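February, 7:40 am, wet shop

Pulled the third batch of iron gall ink off the shelf. Mold again, a nice furry raft of it, so the clove oil did nothing except make the place smell like a ham. Thérèse says the old recipes expected mold and you just fish it out with a quill. I fished it out with a coffee stirrer.

Batch 3 as made: 300 ml rainwater from the Pindlow barrel, crushed galls, vitriol, gum arabic added last. It's from the 1859 household book, which gives the gum as "enough." Thanks.

Writes pale, then goes dark on the page overnight. Feathers badly on the cheap pad, behaves on the Satberg rag paper. Batch 2 was the opposite and I have no idea why. Effie thinks I mixed up the labels. I have considered this and would like it noted that my handwriting is very clear, except in batch 2.

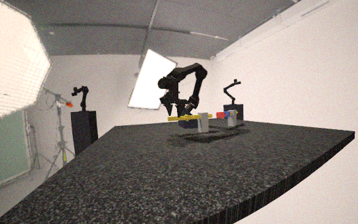
Strained the rest through muslin twice. Second pass caught a lot of grit, so the gall grinding needs to be finer. The mortar is fine, the person holding it got bored. Next time use the coffee mill, and tell Effie before she makes coffee in it. (Galls are mostly tannin. So is her coffee.)

2:15 pm. Dip test, steel nib against cut goose quill. Nib clogged after four lines. Quill ran fine until I leaned on it. Leltia sent the wrong nibs again, the stiff ones, and their invoice says 1514 where our order says 300. I assume one of those is a part number – Thérèse is calling them.

Batch 4: same galls, soak three more days, half the vitriol, no clove oil. Cover with cloth, not the lid. Strips from batch 3 are taped inside the cupboard door, left side. Please don't wipe down that door.

Still need: gum arabic, litmus strips, another apron.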